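Mondville library opens its sewing room for good

After two trial runs that filled up almost overnight, the Mondville Public Library is making its sewing room a permanent part of the building, and people here could not be happier! The room opens to all cardholders in March 2026, with free drop-in hours in the mornings and a mending table on the second floor near the local history shelves.

The library has 13 sewing machines, most of them donated, plus a serger that Hilde Segers found at an estate sale in Grundine and fixed up at her own kitchen table. Segers taught both trial runs and will lead the beginner group, which starts with tote bags and moves on to pajama pants (elastic waist, thank goodness).

"I had a man in his seventies hem his first pair of pants and then hem everybody else's," she said. "He wouldn't go home."

A grant of $2,000 from the Ellden Fund pays for thread, needles, scissors and a proper ironing station. Fabric comes from the swap shelf, where anyone can leave clean cuts of a yard or more. Cotton is always welcome, and so are zippers of any length.
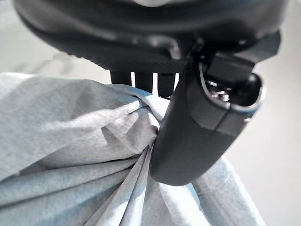 Yasmine Helmy, who runs adult programs at the library, is already planning a quilt show for September, with room for wall hangings, baby quilts and full-size bed quilts. Finished work from the beginner group can go in too, crooked seams and all. She is hoping for one big quilt made of squares from every branch in the county, and Fernanda Gouveia of the Grundine branch has promised the first 3.

Classes are limited to one person per machine, and sign-up is at the front desk or by phone. Kids under 12 are welcome with an adult. Bring your own project if you have one, or just come and pick something off the swap shelf.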